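Harberg's big grey work mat is finally here, and I've wanted to tell you about it for months

20 Oct 2020

Hello from the Harberg workroom! I don't usually write our media releases (I'm normally the one cutting samples and sweeping up after), but I've been banging on about work mats for so long that I was told to get on with it and write this one myself.

So, the news. From November, Harberg will be selling the Trarar, a dark charcoal bench mat for people who make, mend, glue, solder or sort things at a table they'd like to keep in decent nick. We're a small outfit that started out doing drawer liners and shelf covers, and this is the first thing we've made that's meant to be out on show all day.

I'll confess the colour took the longest. We went through 23 samples, and at one stage I had a very cheerful green I was sure about — right up until I spent an arvo hunting for a washer on it. Charcoal won because small pale parts show up beautifully against it, and because it doesn't glare at you when the desk lamp's on. The finish is matte with a slight texture, so you get a soft patch of brightness where the light lands and your eyes don't get tired by smoko.

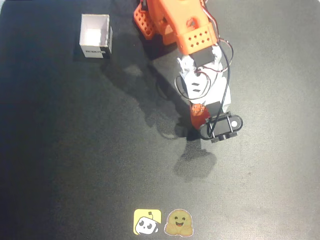

The Trarar mat in charcoal, with light falling across the lower right. Photo: Harberg

We lent early mats to more than 700 households, sheds and school art rooms, and the feedback was wonderfully blunt. People wanted it bigger, so we made it bigger. They wanted it to lie flat straight out of the tube, and that meant changing the backing altogether (goodbye to a whole roll of the old stuff, which is now lining my ute). A few of you asked for a printed grid. I went back and forth on that one and in the end we left the surface plain, but I'm still open to being nagged.

Cleaning is easy: a damp cloth and a drop of dishwashing liquid, then let it dry flat. Please don't iron it. Somebody did!

The Trarar comes in 2 sizes, and every mat has a 17 month guarantee. You'll find it at Brinach hardware stores and through the Kaneko craft catalogue, or you can order from us directly. Shops that already carry our drawer liners can add it to their usual November order on the same form.

Samples are available for reviewers and workshop teachers. Just tell us which size you're after and where to post it — the big one won't fit in a standard letterbox, so a street address is best.

Media enquiries: Harberg workroom, attention Trarar samples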